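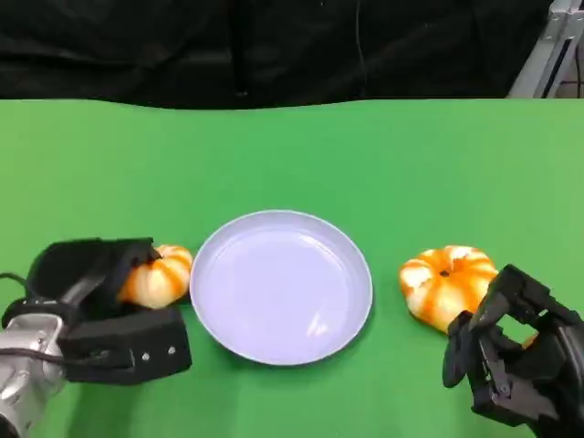
有读者回信说，上期讲存放讲得太粗，“阴凉通风”四个字等于没讲，她家厨房朝西，下午哪来的阴凉。

说得对，补。2024年6月这期本来只想发换季菜单，先把存放讲完，菜单放后面。时间紧，想到哪写到哪。

**南瓜类**

小个的整瓜，别洗。带着蒂放，蒂掉了的先吃。朝西的厨房就别放厨房了，放走廊、放床底下都行，底下垫一层旧报纸，瓜和瓜别贴着。每周翻一次，看底部有没有软点。有软点当天就切，挖掉坏的，剩下蒸熟，压泥，分小袋冻。我自己一袋300克，刚好一锅粥。

切开没用完的：籽和瓤一定先挖干净，瓤最先坏。保鲜膜贴着切面包，冷藏，三四天内吃掉。以经发滑了就别要了，别心疼。

顺便，二月那批瓜有人反映水多不甜。当时收得急，我们也尝出来了，拿来做汤还行，烤就差点意思。这季换了 Figueroa 那块坡地的，试烤过一盘，没放糖，干面得多。皮也薄一些，可以连皮吃，刷干净就行。

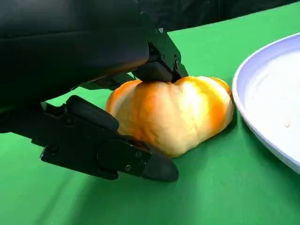

瓜之外，问得最多的是叶菜。叶菜到手先摊开，散掉闷气，半小时就够。黄叶摘掉，根留着。厨房纸裹一层，装袋，袋口别扎死，竖着放冰箱门那侧。横着压一晚，第二天就是一摊水。空心菜例外，当天吃，别存，存不住的。

番茄不进冰箱。没熟透的蒂朝下摆，熟透的赶紧吃。

土豆和洋葱分开放，这条说过好多遍了还是有人混着装……混着装土豆容易发芽。发芽的请直接扔，别再来信问削掉芽能不能吃。

**柑橘类**

箱里的橘子是最后一批，再想吃得等到秋天。皮看着皱没关系，捏着有弹性就是好的。皮起白毛的单独拿走，挨着它的几个擦一遍，分开放。天热，常温最多放一周，吃不完装袋进冷藏，袋子扎几个孔。剥开的当天吃完，放过夜外面那层会发硬，口感差很多。皮别扔，晾干了煮水去锅里的油味，挺好用。 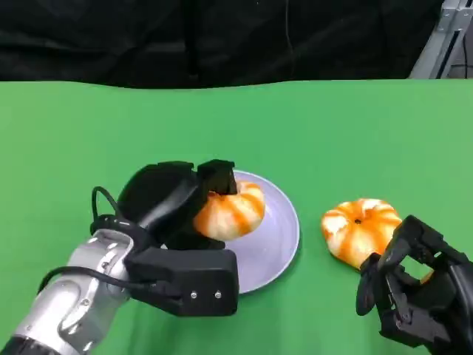
*两个橘子，皮剥了一部分。*

**取货点变动**

Oda 那个点月底停。房东要收回门面，没办法，谈过两轮了。在那边取货的32户，请在月中前回邮件，告诉我们改去 Plumidness 还是改配送到家。没回的默认转 Plumidness，离得最近，走过去一站路。配送到家每箱加收运费，按距离算，具体的表附在订单页，Flelow 小程序里也能查。小程序昨天又卡了，付款页刷不出来的退出去再进一次，别重复下单。已经重复扣款的把订单号发来，两三天内退。

本季总共77箱，位子没剩几个。续订的老订户优先，过了月中就放给排队的人。价钱没变，小箱还是36元一周，大箱里加了一把香草，随机，不能指定。

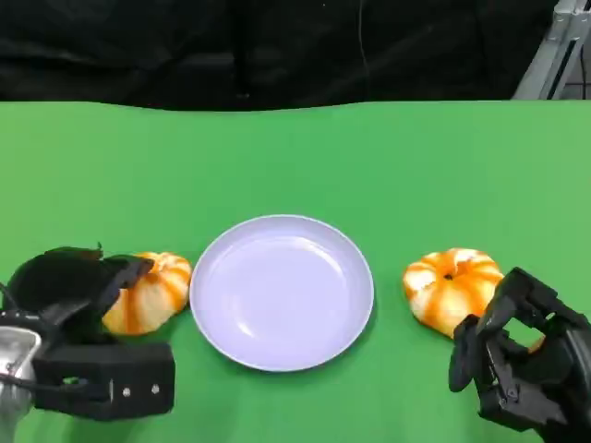 停送规则在说一遍：提前三天讲，可以顺延，一季最多两次。当天早上才说的顺延不了，菜已经装好了。可以请邻居代取，跟取货点报订户号就行，不用打电话跟我们确认。

纸箱请压平带回来。胶带撕掉。上个月收回来的箱子有一半沾了泥水，没法再用，只能新买，成本还是摊在大家头上。冰袋也收，擦干再还。

**下两周菜单（可能变，看雨）**

- 第一周：小南瓜、空心菜、番茄、黄瓜、一把小葱
- 第二周：苋菜、茄子、豆角、土豆，橘子有就加，没有换成李子

雨再这么下，豆角要往后推一周，拿丝瓜顶上。不吃丝瓜的提前说，可以换冬瓜。

对了，上期菜谱里凉拌茄子那道，盐写成了两大勺，应该是半小勺。已经做了的，抱歉。

回信照旧发到订户邮箱，我一般晚上统一看。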